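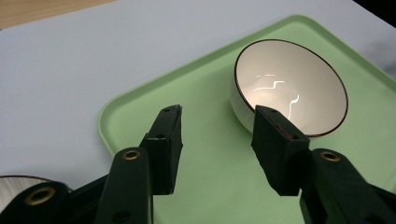 Cakero table-setting project
Progress report to Brestitz, second reporting period
29 December 2019
Prepared by Duyên Đào, project lead

1. Summary

The work is on plan in two of its three parts and behind in the third. Collection of hand-shown demonstrations with the gripper tool is well established and the team has 359 accepted recordings of the bowl and tray task. The comparison with remote control of the arm has been run at small scale. Training on the combined set has started later than we wrote in the June plan, mainly owing to a fault in how we lined up the finger opening with the video. That fault is fixed and the older recordings have been corrected.

We ask Brestitz to note the change to the order of work in section 7. We are not asking for more money in this period.

2. What the task is

The grant covers one family of tasks: taking crockery on and off a tray. In this period we worked almost entirely with round white bowls that have a dark brown rim, and a light green plastic tray with a raised lip. The person holds the gripper by hand, with its camera looking down past the two finger pads, and carries out the task at the pace they would use if they were laying a table. The camera video and the opening of the fingers are stored together. The arm is later asked to do the same with a matching pair of fingers and a matching camera.

We split the task into four parts so that each can be scored on its own:

Approach: bring the open fingers to the near wall of the bowl.
Grasp: close on the rim or the wall without pushing the bowl along the tray.
Carry: lift clear of the tray lip and move to the target place.
Release: set down, open, and back away without catching the rim.

A recording is accepted only if all four parts are complete and the bowl stays upright throughout.

3. Demonstrations by hand

Thịnh Kiều and Sang Lục have done most of the recording, with Phong Hầu checking each batch on the following morning. Sessions are kept to 55 minutes. Longer sessions were tried at first and the quality dropped towards the end, with the wrist turning less and the approach becoming the same every time. We would prefer fewer recordings with more variety in them.

The starting position is changed before each recording. The tray is turned, moved nearer or further, and sometimes set so that part of it is out of the camera's view when the hand begins to move. A second bowl is often left off to one side. This was a request from Guido Rinaldi at Grirnby, whose group will use the data after us. His point was that a policy trained on one bowl alone on a clean surface has no need to learn which bowl it is meant to pick up. We agree, and the second bowl is now part of the written procedure.

Three matters came up during recording which affect how the data should be used.

The first is glare. The bowls are glazed and the ceiling lights show up inside them as bright thin lines. These move as the camera moves. In early training runs the model seemed to follow the bright lines more closely than the rim, and the approach drifted when the lights were changed. We have since recorded under two lighting arrangements, and Phong has added random brightness changes at the training stage. The drift is smaller but has not gone away.

The second is that the fingers hide part of what they are about to touch. From the camera's position, a finger pad will often cover the front edge of the bowl for the last part of the approach. The person holding the tool can look round the side. The model cannot, and has only the camera. We now ask the person to approach so that the rim stays in view for as long as possible, and to keep their own head behind the tool. This felt slow to both of them for the first few sessions.

The third is wear on the finger pads. They scuff with use, and a worn pad holds a glazed wall less well than a new one. We have begun writing down the date of each change of pads in the session log. For the earliest batch this was not done, and those recordings are marked accordingly.

4. Remote control comparison

The plan called for a comparison between showing the task by hand and driving the arm from a distance. Thịnh set up the remote station in the small room next to the arm, with a controller for the operator's right hand and a single screen showing the wrist camera. Each of the four team members who took part was given a practice period and then asked to complete the same bowl and tray task.

We collected 19 accepted recordings by remote control. The number is low and we do not draw firm conclusions from it. What we can report is as follows.

Remote control was slower for every operator. Most of the extra time went on the last part of the approach, where the operator stopped, looked, moved a little and stopped again. These pauses are present in the recordings, and a model trained on them alone learned to pause as well.

Remote control recordings need no conversion. The movements are already movements the arm can make. With the hand-held tool, some recordings include a wrist angle or a reach that the arm cannot follow, and these have to be filtered out before training. Phong wrote the filter in this period and it now runs at the end of every session, so the person recording learns the same day which attempts were lost and can adjust.

Operators reported that they could not judge how hard they were gripping. Two bowls were dropped on to the tray during practice. Neither broke. No bowls were dropped in the hand-held sessions that count towards the accepted set, by definition, but Sang's log does mention several slips in the rejected ones.

Our present view is that the hand-held tool should remain the main method, and that remote control should be kept for corrections. By this we mean letting the trained model run, taking over by remote control when it begins to go wrong, and adding that short stretch of movement to the training set. The station is suitable for this without further spending.

5. The timing fault

Readers of the last report will remember that early models closed the fingers too soon. We put this down at the time to a lack of data. The cause was a delay between the video and the finger opening signal. The finger signal was stored ahead of the picture, so the model learned to close while the bowl was still in front of the fingers.

Sang found the fault by opening and closing the fingers several times at the start of a session and comparing the two records by hand. The delay was steady within a session but differed between sessions, which is why a single correction did not remove it. Every session now begins with the same open-and-close movement, and the software works out the delay from it.

For recordings made before this change, the correction was worked out from the first clear grasp in each session and checked by eye. Where the two did not agree, the session was set aside. The figure of 359 in the summary is the count after this was done.

The work took up most of the time that had been set aside for training. It should have been caught sooner, and the check should have been in the procedure from the beginning.

6. Results on the arm

Only early results are available. A model trained on the corrected hand-held set now completes the approach and grasp in most attempts when the tray is square to the arm and the second bowl is absent. With the tray turned, the grasp is less reliable, and the usual failure is one finger landing on top of the rim where it should pass outside it. The arm then stops on its force limit, as intended.

Carry is the strongest of the four parts. Release is the weakest. The model opens the fingers correctly but tends to lift away along the line it came in on, and the pad drags on the rim. We looked back through the recordings and found that people do the same thing, only more gently. Sang has recorded a batch with a wider opening and a short sideways move before lifting, and this batch will go into the next training run.

With a second bowl on the table the model sometimes goes to the wrong one – usually the nearer. We expected this, as the procedure was changed part way through and the recordings with two bowls are still the smaller share.

We have not given success rates in this report. The scoring sheet was revised during the period and the attempts scored on the old sheet cannot fairly be put beside the new ones. A full table will be in the next report.

7. Changes to the plan

The original order was bowls, then cups, then cutlery. We propose to stay with bowls for longer and to bring forward the work on corrections by remote control, which was due last. Cups would follow. Cutlery would move to the end, and we may need to change the finger pads for it, as the present thick pads are too broad to pick up a fork from a flat tray. Grirnby has been consulted and has no objection.

The data handover to Grirnby is unchanged. The session logs, the filter and the timing correction will be handed over with the recordings under the project name Từ, so that Guido's group can repeat our steps from the raw files if they wish to.

8. Staffing and spending

There were no changes to the team. Thịnh's time was moved from training to the remote station in the middle of the period, and Phong covered part of the training work. Spending on equipment was below plan, the main items being spare finger pads, a replacement cable for the gripper and a second set of bowls. Spending on staff was as planned. The signed statement of accounts is sent separately.

9. Work for the next period

Retrain on the corrected set together with the new release batch.
Score all four parts on the revised sheet, with the tray square and turned, and with one and two bowls.
Record further two-bowl sessions until they make up at least half of the set.
Begin corrections by remote control, starting with the grasp on a turned tray.
Order cups and test whether the present pads can hold them by the handle and by the wall.

Questions on the recordings should go to Sang Lục and on the training software to Phong Hầu. All other questions can be sent to me.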